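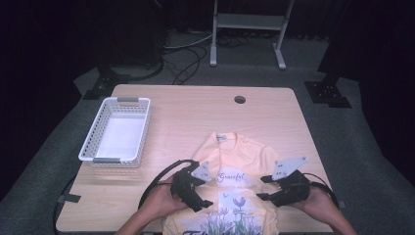
Afiq Lumenta has walked the Drerness Loop 15 times and would like it known that he still doesn't care for the third day.

"It's a bog," he says. "The brochure calls it a meadow. I wrote the brochure."

Lumenta runs Prander, a walking outfit that takes small groups around the loop from late spring until November, when the footbridge comes out and the sheep get the place back. The route is 60 miles, tops out at 3,000 feet, and is sold as suitable for beginners. I ask if it is.

"Depends what they're beginning," he says. "If they've climbed a flight of stairs recently, fine. If they've bought poles and watched a video about poles, I worry."

He is firm on packing. Each walker gets one bag moved between lodges, and he weighs it himself. "Two shirts. You wear one, you wash one. People bring a shirt for every dinner. Dinner is soup."
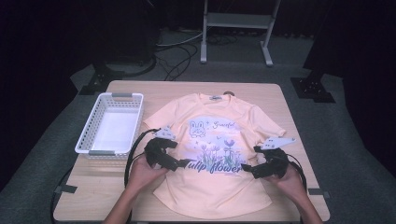

The soup is served at Manent, the lodge at the halfway point, where Mrs. Baldursdóttir has been cooking for hikers longer than Lumenta has been leading them. She doesn't take requests. A guest once asked for the vegetarian option and was handed the same bowl with the lamb pushed to one side.

"We've fixed that," Lumenta says. "There's a second pot now."

The next group leaves on 20th July, at $239 a head, soup included. Boots are not. I ask what he'd tell anyone still deciding.

"Bring gaiters," he says. "For the meadow."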